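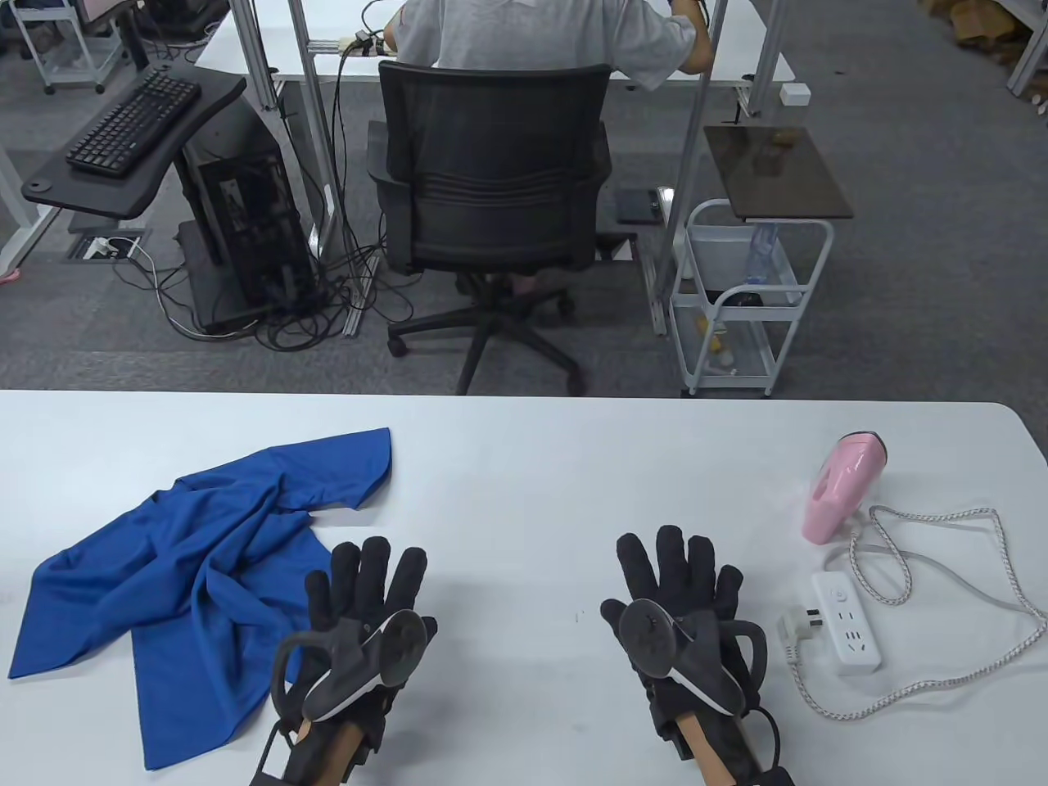

Drover Handheld Garment Steamer (Narkik): Equipment Review

Published by the Weldu Textile Care Office
17 November 2021

Scope of the review

The Drover is a compact handheld steamer sold by Narkik for household and light professional use. The office reviewed the pink version with the white base, supplied by Darkent at the standard retail price. Over the review period it was used on 137 garments, most of them short-sleeved T-shirts, with a smaller number of blouses and school uniforms. All work was carried out on a plain white table next to a power strip. No ironing board was used for the T-shirts.

Setup and handling

The average time from switching on to usable steam was 23 seconds when the tank was filled with tap water at room temperature. The steamer stands upright on its base between garments, and staff found this more convenient than laying it on its side. The base is narrow, however, and on a crowded table a tug on the cord can bring the unit down.

The cord is white and braided. It is long enough to reach across a standard work table, but it keeps the shape in which it was packed and tends to settle in wide loops over the work surface. Users should route it behind the garment before starting. The office recorded several cases in which a sleeve had been smoothed flat and was then creased again by the cord being dragged over it.

Results on T-shirts

Jersey knits responded well. A shirt taken crumpled from the basket was acceptable for folding after one slow pass on the front and one on the back, provided that it was first spread out by hand with the neckline straight and the side seams parallel. Hems took longer, and the area around the neck label needed a second pass in most cases. Dark and strongly colored shirts showed no water marks when the steam head was kept moving.

Woven fabrics were less satisfactory. Collars and button plackets remained soft in appearance, and a conventional iron is still recommended for them.

The water tank is the principal limitation. It was empty after four or five T-shirts, and refilling requires the unit to be unplugged and left to cool. For a household this is a minor matter. For a laundry room handling around 3,000 pieces a year, it would add noticeably to the work.

Safety and care

The office advises the use of a heat-resistant glove on the hand that holds the fabric. The tank should be emptied after each session - standing water left overnight produced a faint odor the next morning. Narkik recommends descaling once a month in hard-water areas.

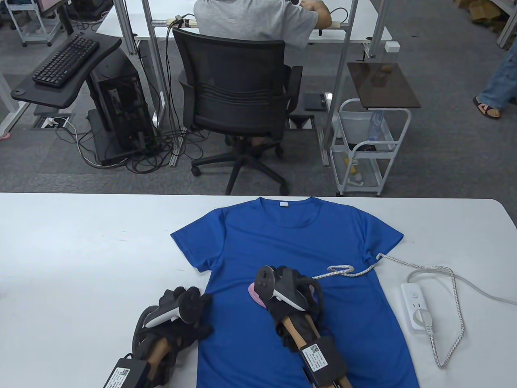
A reader in the Darkent customer forum disagrees with the advice on working flat, and reports that T-shirts steamed on a hanger dry faster and keep a better line at the shoulder. The office tried both methods on a small set of shirts and found the hanger quicker for long garments. On short-sleeved shirts intended for folding, the table gave flatter sleeves.

Rating

Ease of use: good
Results on knits: very good
Results on wovens: fair
Tank capacity: poor

The Drover is recommended for households and small offices that deal mainly with T-shirts and similar knitwear. Departments with larger volumes should wait for the tabletop model, which the office expects to review next.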